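into the habit of keeping a machine going. Most of the people we talked with in Torkano had learned by sitting next to an older relative, and they spoke about those afternoons with real fondness, often drifting off into stories about the kitchen table, the radio and whoever came by for coffee. We let them drift, and we are glad we did, as much of what follows came out of those detours. Of the 269 households that answered our letter, 13 invited us in for a longer visit, and we remain very grateful to them.

What counted as a "hard" repair varied a great deal from one home to the next. Changing a fan was seen as a chore, like changing a light bulb, while anything to do with the processor and the motherboard (Figure 2) was talked about in the lowered voice people save for surgery or taxes.

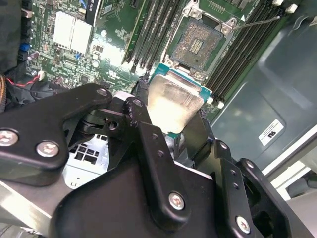

Figure 2. A processor just above a motherboard, inside an open computer chassis.

4.2 Asking for help

When a job felt too big, people turned first to family and only much later to a shop. Uzma Jatoi, who led the visits in Plendivel, found that the favor was nearly always paid back in food, and that offering money could cause some hurt. We had not thought to ask about this in our first round of interviews, and we added a question on it in October.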